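**Reunion list: do we publish married names or not?**

Board: Nestport High Old Scholars > Class lists and reunions

---

**wattlebird_jen** wrote:

Hi all, me again. I've been putting together the new class list for our year and I've hit a snag I'd like opinions on before it goes up.

The old list (the one that went out in the newsletter) only has the names people had at school. Fine for finding someone you sat next to in maths, hopeless if you're trying to look them up now. I've got 316 names so far and a fair chunk of the women, plus a couple of the blokes, go by something else these days. My plan was to put the current name in brackets after the school name. I did a test page and sent it to 10 people, and two of them came back pretty cranky.

So, brackets or no brackets?

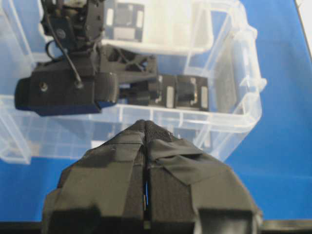 **Vernon Sutherland**
*Moderator, Class Lists*

G'day Jen, and thanks for taking this on, I know what a slog it is. I did the list for the year above yours and we went with brackets only if the person had said yes in writing. An email counts. A chat at the bakery doesn't, which I found out the hard way when somebody's ex-husband got hold of her new surname from our page. She was very decent about it but I felt sick for a week.

My vote is school names for everybody by default and brackets by request. You'll cop some whingeing from people who want it all filled in. Let them whinge.

---

**marge_k** wrote:

I'm going to disagree with Vernon, sorry mate. I was away from Nestport for 30 years, and when I came back I couldn't find a soul on that list. Half the girls I played netball with might as well have emigrated. Everything is on Facebook now anyway, so who exactly are we protecting? If someone doesn't want to be on there they can write in and be taken off. That's how Wivgate High does theirs and theirs is miles better than ours.

---

**tim_diekmann** wrote:

Wivgate's is bigger, I wouldn't say better. My brother's on it twice, once as Diekmann and once as Dickman, and he's been trying to get the second one fixed since December. He didn't even go there for the full year!

Also "they can write in" only works if they know the list exists. My mum's never been online in her life.

---

**marge_k** wrote:

Tim your mum wasn't in our year.

---

**tim_diekmann** wrote:

No, but she's on the one for her year, and I'm the one who had to ask for it to be corrected. Same principle.
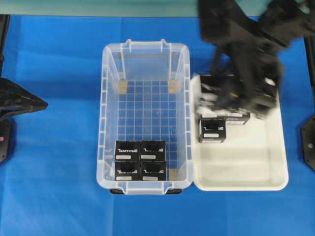 **wattlebird_jen**

OK, this is useful, keep it coming. Marge, I do get it, I had the same trouble tracking down Josie and she only lives two streets over from my sister. But I had a long phone call with one of the cranky ones last night and I've come around a bit. She doesn't mind being found. She minds strangers seeing the two names side by side, and when she put it like that I couldn't really argue.

What if the public page has school names only, and the bracketed version gets emailed to anyone who's registered for the reunion? I've got 225 working email addresses, so that's most of us. Anyone who's not on email can have a printed one at the door.

Other thing: we need to settle on the venue. Josis have offered us the back room on the same terms as last time, and I have to let them know by the end of this week. The club is cheaper but the parking is woeful and the stairs will be a problem for a few of us.

---

**marge_k** wrote:

Two versions means twice the mistakes. Who's going to keep them both up to date?

I'll go along with it if I'm outvoted. Josis gets a yes from me, the club carpet smells.
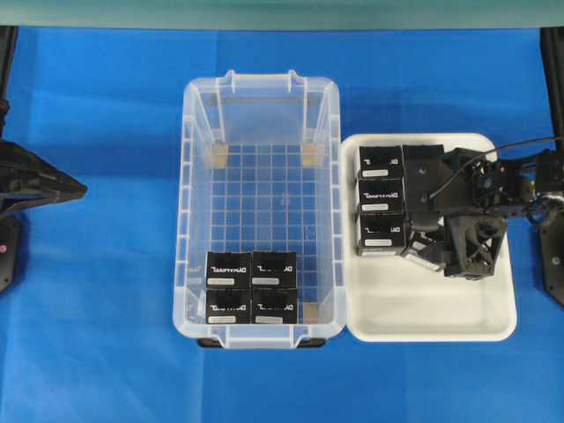 And while I'm here, can we please do something about the "whereabouts unknown" heading at the bottom of the old list? I was under it myself for years and I was in Ballarat the whole time with my number in the phone book. It makes us sound like we'd fallen down a mine. "Not yet in touch" would be kinder. I'm happy to ring around some of them if Jen sends me the names, I've got the time since I gave up bowls.

---

**Vernon Sutherland** wrote:

Happy with the two versions. I can look after the public one if Jen keeps the other. Marge, "not yet in touch" is good, I'll pinch that for our year as well.

Please don't post anyone's phone number in this thread, I've had to delete one already today.

---

**tim_diekmann** wrote:

Yes to two versions, yes to Josis. Are partners invited this time or is it just us?

---

**wattlebird_jen** wrote:

Partners yes, kids no. Marge, I'll email you the names tonight. Some of them have old addresses next to them, no idea if they're any good.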